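# Can a Robot Do Your Chores Yet?

Grab a cloth and wipe the fridge door. Easy! Now imagine you had to teach a machine every tiny bit of that job - where the door is, how hard to press, when to stop.
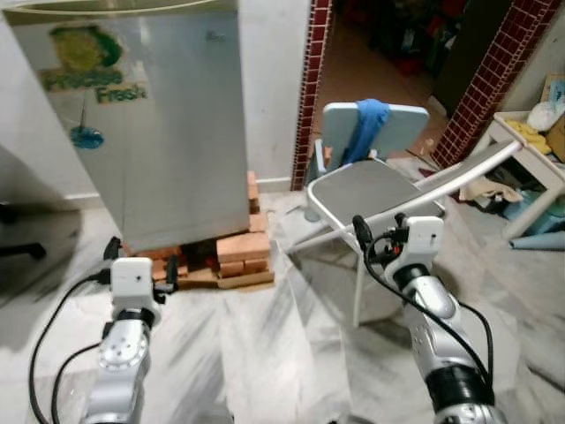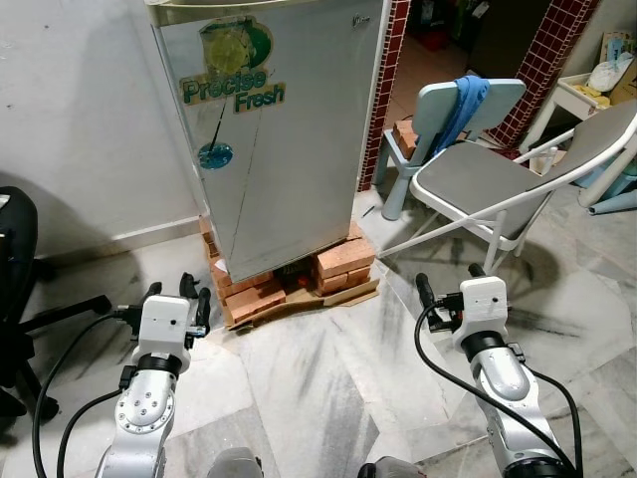 A fridge on bricks, a folding chair, a blue cloth: every home is different, and that's the tricky part! Robots are great at doing one job over and over. Cloth is much harder, as it changes shape each time you touch it.

So can they help yet? A little - but keep your own cloth handy!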